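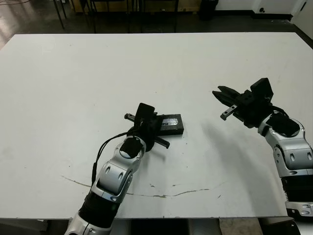 Libraries should stop charging late fees, and the one in Lomlow should go first.

I owed mine 2 dollars last winter and stayed away until August. The amount was small enough to pay out of a coat pocket. I still didn't want to stand at the desk and hand it over, and I know grown people with good jobs who feel the same way.

The branch in Ollari dropped its fees two years ago. In the next 12 months, 164 lapsed cards were used again. Books still go missing there, as they always did, and people who lose one still pay for it. That seems fair to me. A lost book has to be replaced — a late one only has to come back.

The usual objection is that fees teach responsibility. Maybe they do, for someone who can drive over on a Wednesday evening. A parent without a car learns to stop borrowing picture books.

The Lomlow board takes up its budget next month. The fee line is on the second page, and I would strike it.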